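Teaching a power button press with the hand-held gripper: how slow should I go?

fludeck_user
Tuesday, April 24, 2018

I'm recording demonstrations of switching a multi-outlet power strip on and off by pressing its button with one finger of the gripper. I have 40 so far. When the arm plays back what it has learnt, it gets to the strip but comes down short of the button, usually on the edge of the housing. All my recordings begin with the fingers wide open over bare table and the strip off to the upper left. The strip, the cable and the table are all white. Should I slow down, or do I just need more recordings?
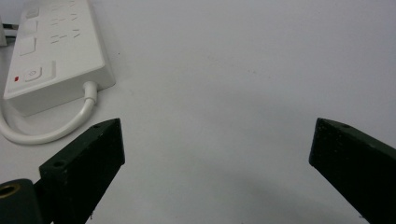

2 answers

Owusu

Do both, but change the starting position first. If the strip is always upper left, the arm learns "go upper left" and never has to look for the button. Turn the strip, swap sides, and start some runs from further back. I had the same trouble with a lift switch panel and it cleared up at 200 recordings with the panel moved every few runs.

Slow down only for the last bit before contact. If you crawl the whole way, most of the recording is travel. Close the fingers before you press, too. With them open it is hard to judge by eye which tip is going to touch.

White on white does make the edges harder to pick out. Try a grey mat under the strip, then take it away for some of the later runs.

Kelia

Check your calibration before you record anything else. Mine was out after I changed the fingers and I wasted all of March on it. I don't use a gripper like yours, I drive the arm by remote control from Pivholm, so I can't say which menu it's in.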